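Up at half past five, which was later than I had meant. The bags were by the door from last night but the food wasn't packed, so I did that while the kettle boiled: six boiled eggs, the end of the cheese, bread, tomatoes, two flasks. Left the flat at twenty to seven. Fuel first, at the station past the bakery, and air in the back left tyre again. It had lost a little since last weekend. I must get that looked at when we are back.

The whole trip is 269 kilometres if we don't take the old road, and we had agreed not to take the old road. Mother's wardrobe doors are at Mumelberg and have been there since the spring, when the joiner said they would be three weeks. He rang in August to say they were ready and could we please come for them as he needed the space. So September it was. I borrowed the long car from Lucian Vasiliu on condition that he came with it, and he brought his own pillow and slept for the first hour.

Not much on the road before eight. I like that stretch, where it climbs a bit through the pines and then you come down to the reservoir. The water is very low. There is a jetty that goes out over dry mud and stops. We passed the Clindix depot, which has been painted since I last came by, and the turning for Plumine, where I had my tooth out as a child and have never wanted to go back.

Stopped at the services for coffee. One euro more than in spring. The woman at the till was new and couldn't find the button for a small one, so I had a large one. Lucian had a cheese roll even though there were eggs in the car. I ate two eggs standing up by the boot. We wiped the windscreen, which was bad with flies, and I checked the straps and the blankets for the doors. One of the straps has a frayed end. I put it aside and decided to use the other three.

After the services the motorway gets wider and flatter and there is more to overtake. Plenty of lorries on the other side. The grass in the middle has been left to grow and stands up behind the barrier, quite tall in places. Clouds low down ahead of us, but bright higher up, and I drove with the visor down. On the left we had the long glass building with the arches along its top. I have gone past it for years and it still takes longer to get past than I expect. Ten arches, some of them dark and some with the latticed glass in them. 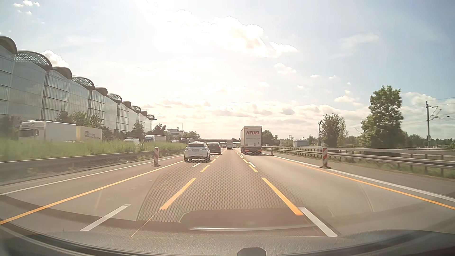 Lucian, awake by then, said it must be dreadful in July with all that glass, and who washed it, and did they start again at the first arch as soon as they had done the last. He thought his uncle had once gone for a job there and been told to come back in a month, and had not gone back. I said I had always taken it for a market hall. He said no, much too long for that, and what would they do with a market hall next to a motorway. We did not settle it. He wanted me to ask the joiner, so I did later on, and the joiner said he never came that way.

Under the bridge, then the exit, then the slow part through the villages. Roadworks at the second one, with a man waving a flag, and we sat there long enough for me to turn the engine off. Lucian ate another egg's worth of my patience by reading out every price on the board outside the garden centre. Onion sets, compost, a bird bath. I did want the compost but there would have been nowhere to put it.

Reached Mumelberg at half past ten. The joiner's yard is behind the church and you have to reverse in. The doors were standing against the wall under a sheet. He has done them well. The split in the left one is filled and you have to tip it to the light to find it. He kept the old hinges, as I asked, but one had lost its pin and he has put in a Bianchini one, a little shinier than the rest. I don't mind it. Mother will. He wanted 235 and I had brought 240, and he had no change, so he gave me a tin of wax for the five.

Measuring: I had written down that the doors were 27 millimetres thick and they are, but I had not thought about the handles, which stick out and stop them lying flat on each other. We took the handles off. Eight screws in an envelope, envelope in the glove box. Blanket, door, blanket, door, blanket. The back seats had to go right down and the boot just shut – I had to lean on it. Lucian's pillow went between the doors and the wheel arch and he was not pleased.

Lunch on the bench by the church. Bread, the cheese, the tomatoes, the last of the tea. It was warm enough to take my jacket off. Some boys were kicking a ball against the wall of the hall, and a man came out twice to tell them to stop.

Home by the same road, slower. I kept it at ninety because of the load and we were overtaken by everything. Lucian drove the last part from the services. He brakes late. I could hear the doors shift each time, but when we unloaded there was no mark on them.

Got them up the stairs by four with help from the second floor. They are in the hall now, leaning on the coats. Not hung yet, I was too tired, and the long screwdriver is at my sister's. Rang Mother, who asked about the hinges before anything else.

To do: tyre, new strap, screwdriver. Give Lucian something for the petrol. Find the envelope with the screws – still in his glove box, I have just realised.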